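Handheld gripper kits: equipment plan and data card for the December purchase

Maintained by Najwa Bitar. Last edited 4 August 2022.

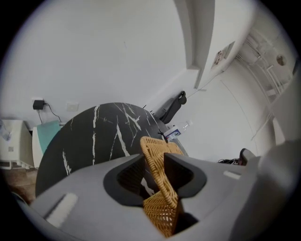
This file covers the planned purchase of handheld gripper kits for home and office recording, plus the small sample set used to size the order. It replaces the old spreadsheet. Prices are in US dollars, before tax, from the written quotes in quotes/.

Scope

Covered: gripper bodies, cameras and lenses, pads, storage, chargers, cases.
Not covered: robot arms, workstation upgrades, operator pay. Arms have their own request, held by Funmilayo Idahosa.

Quotes received

Metix, complete kit (body, camera, wide lens, case): 1,887 per unit
Oyewole, body only, no camera: 772 per unit
Replacement pad set, fits both bodies: 99 per set

The Oyewole body needs a camera mount that we would have to print and align ourselves. Two of our trial mounts shifted during use and the recordings had to be recalibrated. Bench time for this is entered in budget.csv under labor, so compare the totals there and not the unit prices above.

Recommended order

Two Metix kits: 3,774
Two pad sets: 198
Total: 3,972

The ceiling for a single order without a second signature is 4,000. Shipping is charged to the department account and does not count toward it. If the Metix price changes before December, drop one pad set first.

Sample set

Short recordings made with a handheld gripper in ordinary furnished rooms. Items include wicker and rattan furniture, plastic bottles, bags and small tabletop objects. The wide lens bends straight lines heavily near the edges, and the gripper body takes up much of the lower half of the view. Both affect how much usable picture is left, so the lens and mount geometry are fixed in the purchase spec (spec/optics.txt). Do not accept a substitute lens without asking Najwa.

Files

budget.csv: line items, one row per part
quotes/: signed PDFs, one per vendor
spec/: optics, pads, cable lengths
wear_log.csv: pad changes by date and operator
analysis/wear.do: Stata script, reads wear_log.csv and writes the pad table

Run wear.do from the top folder. The paths are relative and it fails without a useful message if started from analysis/.

Known gaps

Woven surfaces are thought to wear pads faster than smooth ones. The log does not record surface type before revision 3, so the pad estimate is weak.
No quote yet for a spare lens.
The Noveck case was considered and left out. Inside depth is too shallow with the camera attached.
Battery aging is not modeled.

Changes

Rev 4: Oyewole quote added, labor column split out.
Rev 3: surface type added to wear log.
Rev 2: arms moved to separate request.

Corrections to budget.csv go to Najwa. Questions on arm compatibility, including the flange adapter, go to Funmilayo.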